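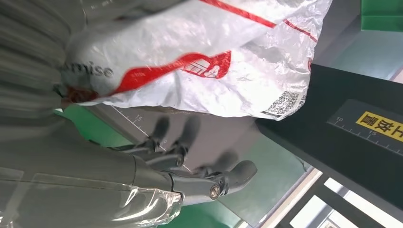 Faut-il vider le sachet avant de le scanner ?
Le sachet reste fermé du début à la fin : seul le bordereau intéresse le scanner, et un envoi bien présenté passe en un geste.

3. Scanner et trier les sachets

Votre poste Pustard est monté, le plateau est de niveau, la colonne est serrée : place au plus agréable ! Le scan est l'étape où tout s'enchaîne, et on prend vite le rythme. Comptez 30 minutes de pratique avec des sachets d'essai avant le premier vrai lot.

3.1 Préparer le plan de travail

1. Posez le bac d'arrivée à gauche du plateau, à portée de main.
2. Dégagez entièrement le plateau noir. Les étuis, rouleaux d'adhésif et cutters vont dans le tiroir.
3. Allumez le scanner, puis ouvrez Tastovden sur le terminal et choisissez la tournée en cours.
4. Passez un chiffon doux et sec sur la surface du plateau.

Remarque : les utilisateurs de la version Daly trouveront la tournée dans le menu « Départs ».

3.2 Scanner un sachet

1. Prenez un seul sachet dans le bac.
2. Cherchez le bordereau et tournez-le vers le haut. L'étiquette de la colonne le rappelle, en chinois sur les postes livrés tels quels.
3. Posez le sachet au centre du plateau et lissez le plastique du plat de la main - un pli en travers du code suffit à bloquer la lecture.
4. Retirez la main et attendez le bip.
5. Déposez le sachet sur le convoyeur, à droite, bordereau toujours visible.

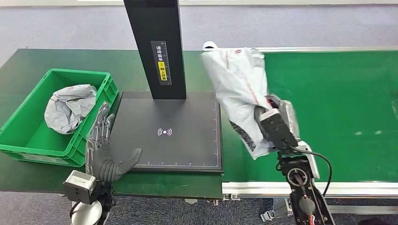

Fig. 4 - Le bac vert, le plateau de scan et le convoyeur.

Les règles graduées en bordure du plateau servent à vérifier d'un coup d'œil l'encombrement d'un envoi. Très pratique pour les formats limites !

Attention : ne posez jamais deux sachets l'un sur l'autre. Le scanner peut lire le mauvais code et l'envoi partirait dans la mauvaise tournée.

Attention : gardez manches, cordons et bracelets à l'écart de la bande en marche.

3.3 Si le code ne passe pas

Les sachets brillants renvoient parfois la lumière vers l'objectif. Faites pivoter le sachet d'un quart de tour et lissez de nouveau. Après trois essais sans bip, saisissez le numéro à la main dans Tastovden, puis validez. Le message 145 signale un envoi déjà enregistré : mettez-le de côté et continuez le lot, il se traite à la clôture (voir la section 4, « Clôturer avec Trosside »).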